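May 21, 2019
Carter Cormier
9 min read
Home Notebook Cells Parts Archive Search

Picking up from the last entry, which I left half finished when the labels ran out. Ira asked me to write down what I think of the cell before the review and not after it, so that's what this is. Wula and Paredes will both read it, and they should both feel free to write in the margins like they usually do.

Where we stand. The Uluner job is the small white blocks and the ones with the pegs, the cups, the trays. By hand it has always been bench work: pick the block, check it, get it where it goes, next one. The cell is supposed to take the picking and placing. The quote that came with the plan said 900 parts a shift. I have crossed that number out in my copy of the plan and written a question mark next to it, and I'd like it noted that I did this before we had a single run to look at.

My trouble with 900 is what it leaves out. It counts parts moved. It doesn't count the person who sets the blocks out at the start, or the person who comes back when one has landed on its side, or the labels. Every block needs its tags on flat and square or the camera guesses, and when the camera guesses, the arm goes politely to the wrong spot. Somebody puts those tags on. Up to now that somebody has been Wula, with tweezers, in the hour when Wula used to be doing inspection.

I asked for a tally of the tag work. So far we have stuck on 1769 tags since the job came in, counting the ones that went on crooked and had to be peeled. I don't know what a reasonable number would be. I do know the plan has no line for it.

Notes from the bench, in no order.

Tag adhesive. The first roll lifted at the corners. The second roll doesn't lift but you can't move a tag once it touches. Wula prefers the second. I prefer the first and a bit of patience. We've agreed to disagree and to use the second.

Glare. The black top was picked so the white parts would stand out, and they do. It also shines. Paredes wants to try a matte sheet. I said fine, but put it down in one piece, because a seam in the middle of the work area is going to catch a peg sooner or later.

Rails. The front one is two pieces butted together and I can feel the joint with a thumbnail. It's a fence, it doesn't need to be furniture. Leave it.

Cables. I would like the black pair on the left tied down. This is the third time I've written that. 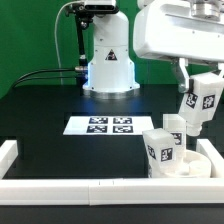
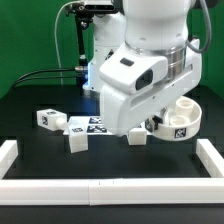
Tagged blocks inside the rails, green backdrop up.

Ira's view, which I'll try to put fairly, is that all of this is setup pain and setup pain ends. You tag a part once, you tune a pick once, and after that it's the same pick for months. Ira has put in more of these than I have and may be right. My answer is that the parts here don't stay the same for months. Uluner changed the peg on us in the first two weeks, a small change, a hair shorter, and the old grip height was suddenly wrong. On the hand bench a change like that costs you nothing. You pick up the new one, you think "oh, shorter," and you carry on. On the cell it cost Paredes a morning.

And it was a good morning's work, I want to say that too. Paredes has gotten very good at this very fast. But Paredes was hired to run the hand bench and is now the only one of us who can change a grip height without calling Ira. When Paredes was out for two days we ran by hand, all of it, with the cell sitting there powered up. So what we've built so far is a machine that depends on one person more than the old way ever did. I'd like to see that on the risk list. It isn't on there now. The risk list has a power cut and a dropped cup.

What has changed for people, as far as I can tell from standing around and asking:

Wula does less lifting and placing and more sticking and peeling. Wrists are better, eyes are worse. Asked which was the better trade, Wula said to ask again in the winter.

Paredes stands more than before, between the screen and the bench, and has stopped taking breaks at the same time as everyone else because a run won't wait for it. I don't like this one. A run can wait. If it can't, the run is set up wrong. I've asked Ira for a hold that doesn't lose the place, so a person can stop it, go eat, come back and press go. At the moment a stop means starting the tray over, and so people don't stop.

I write more. Look at this page.

The two at the hand bench say it's quieter and they mean it as a complaint. Two people placing parts talk. One person watching an arm place parts doesn't, or gets asked to keep an eye on the screen if they do. There's no column for that in the review sheet and I don't suppose there will be.

On the good side, since I'm told I never write any of it down. Placement is tidy when it places. A peg that goes in straight goes in straight the next time too, and I can't say that for my own hands at the end of a day. The flat marker plates were a good idea and I was wrong about them, I said they'd be in the way. Checking position against a plate is quicker than what we used to do with the ruler. I'd keep the plates even if the rest of it went back in the crate.

Trays I'm still on the fence about. A cup is round and light and wants to go over, and a tray that gets carried at a tilt is asking a lot of a cup. Ira says the motion can be smoothed. Could be. I'd sooner see a tray with seats in it, and I've drawn one on the back of the last page, badly. If anyone has time on the printer, please make it and ignore my dimensions, use the real cup.

The comparison. Ira wants to compare the cell against the hand bench over a full shift. I want to compare it over 40 trays, whatever time that takes, with the clock running on everybody. Setup, tags, rescues, restarts, all of it on the same sheet. If a person walks over and touches something, it goes on the clock. We went back and forth on this and I think we have it settled, but I'm writing it here so it stays settled:

Same parts both sides, pulled from the same bin.

No fresh tags for the cell side. Use them as they come, crooked ones included, since that's how they'll come.

Rescues get written down by whoever does the rescue, at the time, with a word on why. "Tipped" is enough. "Misc" is not.

Hand bench gets its normal two people and its normal talking.

Paredes does not run the cell for the comparison. Wula runs it, or I do, off the written steps. If the written steps aren't good enough for that then we've learned something and can fix the steps.

Ira didn't love the last one. I understand it, you want your best driver for the race, but we won't have our best driver every day, and I'm the one who fills in the schedule.

One more thing and then I have to go sign for the delivery. There was a remark at the last meeting, from upstairs, about "freeing up" the hand bench. I asked freeing it up for what and got a smile. Before any of us put our names on a sheet saying the cell does this many parts with that many people, I want the answer in writing. I don't object to moving people to better work. I've been told there is better work. I'd like to see it posted with hours next to it. Wula asked me straight out whether there'd still be a bench after summer and I had to say I didn't know, and that's a poor thing to say to someone who has spent weeks sticking tags on parts so the other thing can run.

To do:

Matte sheet, one piece (Paredes)

Tie down black cables, left side (me, I'll do it myself at this point)

Hold without losing place (Ira)

Grip height steps, written so that I can follow them. Test: I follow them.

Tag work gets its own line in the plan

Add "Paredes out" to the risk list

Tray with seats, see sketch

Second roll of labels, the kind that doesn't lift. Order two.

Margin note from Wula, copied in so it doesn't get lost: the peeled tags leave a film and the next one sits high. Wipe before sticking. I hadn't noticed. Adding the wipe to the steps and to the clock.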